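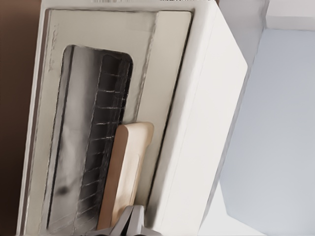
Working Safely with Hinged Appliance Doors: Simulated and Physical Trials

Kindthorpe Robotics Laboratory / Guidance for users / Section 4

Purpose of this page

These steps apply to anyone preparing a robot arm to open, close or reach into a kitchen appliance, whether in simulation or on the bench. They should be read together with the general rules for the Prellon test area. Users must complete the simulated stage before asking for bench time.

Before you begin

Confirm that the appliance model in the simulator matches the appliance you intend to use. The height, the position of the hinge and the opening angle of the door must all be checked against the measured values in the appliance record. A toaster oven whose door drops forward needs a different approach path from one whose door swings to the side, and a record made for one must not be reused for the other.

Set the limits on speed and force first. They are stored with the task and cannot be changed while a trial is running. The limit for contact with a door is 10 newtons during the approach. Glass panels are treated as fragile in every case, including in simulation.

Step 1. Set the approach

Bring the gripper to a holding point 100 millimetres from the door and stop. Check that the wrist view shows the part of the door you mean to touch. If a loose item or a reflection in the glass makes the edge of the door hard to judge, move the holding point and check again.

Step 2. Make contact

Move in at no more than 70 millimetres per second. Contact should be made on the handle or the solid part of the door. The fingers must not press against the window.

Step 3. Move the door

Follow the arc recorded for the hinge. Do not pull in a straight line. If the measured force rises above the limit, the arm must stop and hold its position until the user gives a new command. It must not try again by itself.

Step 4. Release and withdraw

Open the fingers fully before moving away. Return along the approach path to the holding point, then to the rest position.

Moving from simulation to the bench

A task may be put forward for bench use after 287 simulated trials with no breach of the force limit. Trials stopped by the user are recorded but do not count towards this total. Any change to the gripper, the appliance or the approach path returns the count to zero.

On the bench, the appliance must be unplugged and fixed to the worktop. The emergency stop must be within reach of the user at all times, and no person may place a hand inside the marked area while the arm has power.

Records

Save the task file, the force log and the wrist view for every trial, including those that failed. Files should be placed in the Gitivport store under the name of the task. Records are reviewed each May, and tasks with missing logs are withdrawn from bench use until the simulated stage has been repeated.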